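Sorting Toiletries by Color: A Small Study of Table Layout
Final report, Group 11

1. Background

Our course asked each group to pick an everyday packing job and write down how it could be set up better. We chose toiletries. The Flolavari shelter packs hygiene kits every August, and last year the kits were filled straight out of cartons. People spent a lot of time digging for the right item. We wanted to see if a row of small colored baskets would make the work easier to follow.

2. Setup

We used one table with a light wooden top. We first planned to tape off a square for each kind of item, but the tape left marks on the finish and we dropped that idea.

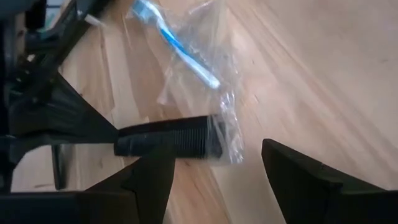
A bare surface also turned out to be easier to wipe between rounds. The items were laid out near the front and the baskets went along the back, in a straight line, so that a person standing on either side could reach them.

There were five baskets: green, a dark one, red, yellow and orange. All were plastic with openings in the sides. Each color stood for one kit type on the Cleltano list. We did not put labels on the baskets for the first 10 rounds.

3. What we sorted

The main item was the toothbrush, sealed in a clear bag. Bottles were added later because they roll and tip, and flat packages do not. 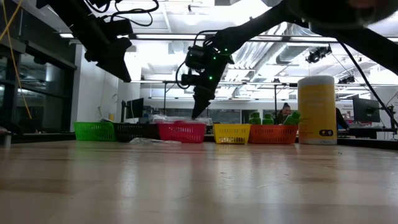 Clear packaging takes up more space than its contents. A small basket looks full long before it holds many toothbrushes, and the bags slide over the rim when another one is pushed in. We tried standing the packages on end, handle down, and this helped a little.

4. Results

Over the whole project we logged 369 placements. Most mistakes were between the yellow and orange baskets. Moving them farther apart would probably fix this, but we ran out of time to test it. Rounds were limited to 60 seconds. Tall bottles were better left standing beside the row until the end.

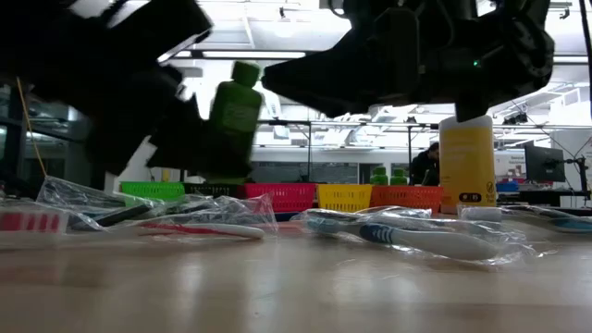
Oyewole wrote on our draft that the color code should be printed on a card at each place, as new packers will not remember which kit goes with red. We agree and added a card to the Jetik handout.

5. Further work

Test deeper baskets. Repeat the last set of rounds with labels on the front.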